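Who pays the expert in the Jullness case?

I've been following the Jullness class action for longer than is healthy, and I still can't get a straight answer to a simple question. Who is paying for the water testing?

Goson, the defendant, says the samples were "independently assessed". Fine. The assessor is Bednarek, a lab that did 370 jobs for Goson's parent company, Wananex, in the years before the suit was filed. That number comes from the plaintiffs' own filing, so take it with some salt – but Goson hasn't disputed it, either. It has only called it irrelevant.

Amarachi Nwosu, for the plaintiffs, wants the report struck out. I doubt she'll get it. Judges tend to let this sort of thing in and say it goes to weight, and then the jury hears "independent" 500 times and forgets the rest.
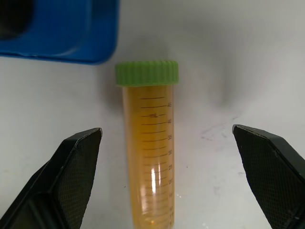

What the other side isn't saying

Before anyone writes in, I'm no cheerleader for the plaintiffs. Their expert, Gilang Simanjuntak, has testified in five of these cases and always for the same firm. Lacey Mellor put that to him on cross-examination and he didn't have much of an answer. His fee is tied up in a sealed agreement, and I'd like to know why a public court needs to keep it that way.

The judge could appoint a neutral expert. Both sides oppose it, which tells me it's worth doing. The motion is back on in December and I'll be in the cheap seats with a thermos.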